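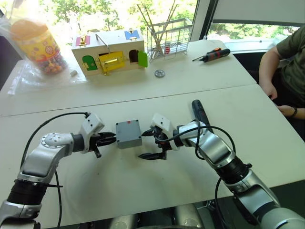
You should put on the ones with live music more often, wrote a woman from Wornau on the back of her ticket stub, because my mother remembered the organ better than the picture.

We do put them on more often now. Mikuder Silent Film Society screens silent pictures with live accompaniment 21 times a season, up from 4 in our first year. The season runs from September to May.

About Mikuder

Mikuder started as a film club that met above a shoe store on Platar Street. The members owned one 16mm projector and a box of one-reel comedies bought at an estate sale. Admission was free if you brought a chair. After two winters the club had outgrown the room and began renting the Tijani Theater in Wornau, and we have been there ever since.

The Tijani opened as a vaudeville house and was wired for sound fairly late, so the orchestra pit was never filled in. It seats 240 on the main floor. The balcony is closed except for the front rows, which we use for school groups.

What we show

Most of our program is American and European film from before 1930. We show features and shorts, and we try to include pictures that are hard to see elsewhere. Dramas and comedies make up the bulk of the season. We also run a serial every year, one chapter before each Sunday-style family matinee, and people do complain when they miss a chapter.

We run films at the speed that suits them. Cameras were cranked by hand in those years and the speed changed from picture to picture, so some of our prints run at 18 frames per second and some at 24. The speed is printed in the program notes for anyone who wants to know.

Every feature has live music. Usually it is piano. Twice a season we bring in a small ensemble of strings, cornet and drums.

The collection

Our library holds 1,916 items. It includes prints, lobby cards, cue sheets, fan magazines and a run of studio pressbooks with notes on the leading actresses of the day. The cue sheets get the most use, as our musicians work from them. You can visit the reading room by appointment. Nothing can be checked out, but we will make copies of paper items that are in good enough shape.

We accept donations of film and paper. Please write before you send anything, especially nitrate film, which we cannot store and which should not go through the mail.

Classes

We teach an evening class in silent film acting each fall and spring. It covers gesture, working in close-up, and how stage performers changed their style for the camera. No experience is needed. There is also a short course for pianists who would like to learn to accompany a picture.

Visiting

Doors open at 6:30 p.m. and the film starts at 7:15. Matinees start at 2. Tickets are sold at the window and on this site. Children under 12 get in free to matinees. Street parking is free after 6, and the lot behind the theater is for permit holders only.

For school bookings, rentals or questions about the library, use the contact form. We answer within a week during the season and more slowly in summer.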